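The Long Life of Worn Surfaces

Museums of working life are learning to leave the scratches alone

When the Lorkell Museum of Trades reopened its lower galleries in October, visitors found a counter from 1715 displayed without polish or fresh varnish. Its top is hollowed where coins were pushed across it, and one corner has lost its edge entirely. Earlier keepers would have filled the hollow. The present staff has chosen to light it from the side.

The decision reflects a wider change in the care of everyday objects. For much of the last century, restoration meant returning a piece to the condition in which it left the workshop. Dennis Massawe, head of conservation at Lorkell, regards that aim as a loss of evidence. "A repainted tool tells us what the paint shop did," he says. "The old surface tells us where the hand went."

The Sayce Collection, which lends to museums in seven counties, now requires borrowers to record wear before any cleaning begins. Its written guidance runs to 30 pages and covers leather, timber, enamel and plain metal. Idris Ifans, the guidance's principal author, advises that loose dirt be removed with a soft brush and that stains be left until their source is known.
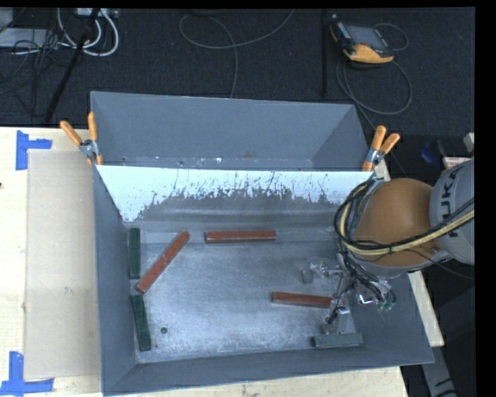
A gray metal bin with a scratched divider and a worn, bright floor.

Not all owners agree. Lenders with family ties to an object often prefer to see it shine, and Lorkell has returned three pieces after talks on treatment failed. The museum will publish its full policy next spring, together with the treatment records for the counter.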